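Home Lighting, session 2 - task lamps, cords, where to put the thing
Notes: Apinya Yensuk

Carrying on from room light. Ceiling fixture does the general job, task lamp does the close job. You want both on when you read or sew - one bright pool in a dark room tires the eyes.

Parts to know for the quiz: shade, stem, base, cord, inline switch, plug. Gooseneck = bends anywhere, but it sags with age. Clamp base = grips a table edge, check how thick your table is before you buy.

Shade. Cone shape throws light down and out. Tilt it so the bulb is hidden from where you sit. If you can see the bulb you're getting glare, frosted or not. Frosted just softens it.

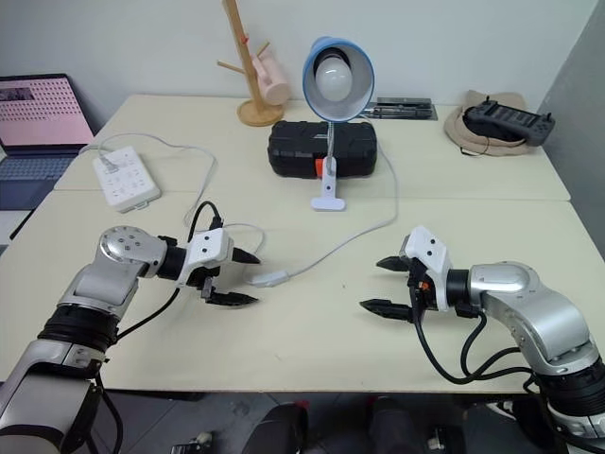

Inline switch - keep it where your hand lands without looking. Not under papers, not hanging off the edge. Same side as your free hand, so lefties put it on the right. Long cord is fine, just run it around the work area and dont coil it tight.

Power strips: on the table is OK for a class, at home put it off to the side. Never one strip into another strip. Laptop charger and a lamp together, no problem. Space heater, no, wall outlet only.

Bulbs: read the max watts on the socket label. LED runs cooler but the limit still aplies.

For Saturday: bring a lamp from home, any kind. Sketch it, label the parts, mark where the switch sits. 200 words on what you'd change. Work in groups of 2.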